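Equipment Plan and Budget for the Cloth Folding Station

Project group: Senthil Thomas, Marjatta Rantala, Benjie Soriano
Supervisor: Balakrishnan Warrier
4 October 2026

3. What we need to buy

In June we asked for prices from two suppliers, Palex and Wurmont. Palex has the lower price for the fingers, but its delivery time is 8 weeks. Wurmont can send the same size in 10 days, and it also sells the pads separately. We think this is important for us, as the pads will wear out before the other parts.

Our proposal is to order from Wurmont:
Gripper fingers, 3 pairs
Finger pads, 24 pieces
Screws and one spare mount

The table and the cloths are already in the Annamalai room, so they do not cost anything. Amber Dunmore from the workshop will check the screw sizes before we send the order.

4. Open questions

We have not decided if the pads should be hard or soft. A soft pad should hold thin cloth better – but it may also catch in a fabric with small holes. Mr. Warrier advised us to buy both types in a small amount and compare them. The cost of the Gata software license is also missing from our table, and Benjie will add it when the answer comes.

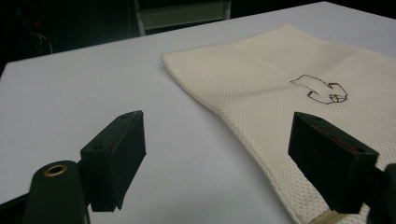 Figure 2. Gripper fingers at the edge of a mesh-textured cloth.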